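Notebook, dye and wash bench
May, page 13 cont.

Started 7:40. Indigo vat first. Smell ok, surface coppery, not much flower on top. pH strips are the old ones so I only half believe them. Fed it a little fructose and left it alone until after lunch. Lid ON please, whoever was in last evening left it open a hand's width and the top had gone blue.

Madder on the Rondero wool, second try. Last batch came out brick, wanted something closer to a true red. Changes this time: kept it lower, never over 150 F, and a pinch of chalk in the bath. Took an hour and a half to get up there. Color at noon was good, still a bit orange in the thick parts of the yarn. Left it in the pot to cool overnight, will rinse tomorow.

Mordant note: we are through most of the alum. The Gulex bag says 4,000 g on the label and I weighed what's left at 563 g. Enough for two small lots if nobody does a big one. Ordered more. Do not substitute the stuff in the unmarked jar, I don't know what it is and neither did anyone I asked.

Wash-fast tests. Cotton strips from batch 163, stitched to a piece of white, run on the Univix at warm, short cycle, plain soap. Three rounds so far.
- walnut: no change I can see, white is clean
- weld: a bit paler after round one, then held
- logwood: bleeding. Gray on the white already at round one, worse at two. Stopped it there
- onion skin: fine at two, hard to say at three, need to look in daylight

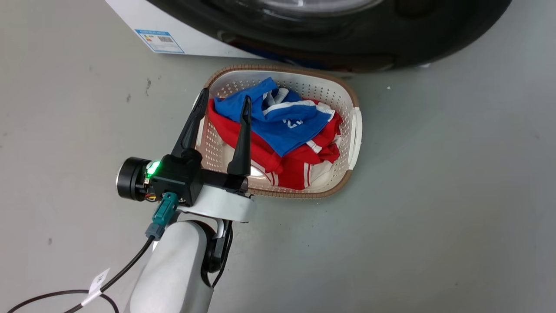
Round four needs to wait for a full load, the strips just float around on their own and don't get rubbed enough. I'd put them in with ordinary cottons next time, nothing new and nothing dark. Also the Univix drain hose has slipped again. Pushed it back and put a zip tie on it, tight enough I hope.

Logwood: I think this is a rinse problem more than a mordant problem. We were in a rush and it got two rinses, and the second one was still purple. Repeat with the same cotton, same alum, and rinse untill clear, however many that takes. If it still bleeds, then look at the tannin step. The Hashemi recipe has the cotton sitting in tannin overnight and we gave it three hours.

Light test strips on the south window: nothing to report, too early. Weld card had slid down behind the radiator so its exposure is off. Restarted it, new date on the back.

After lunch. Vat looks better, yellow green under the surface. Three dips on the linen, five minutes each, ten in the air between. Nice even mid blue by the third. One streak near the fold where I didn't open it out fast enough. Could overdip to hide it but I'd like to keep this one as the reference, streak and all.

To do
- rinse madder, save the exhaust bath for a pink
- logwood repeat, long tannin
- new pH strips
- label the unmarked jar or throw it out
- check zip tie
- small scale wants a battery, it drifts by a gram or two between readings

Left 5:15, vat lid on, heat off at the wall.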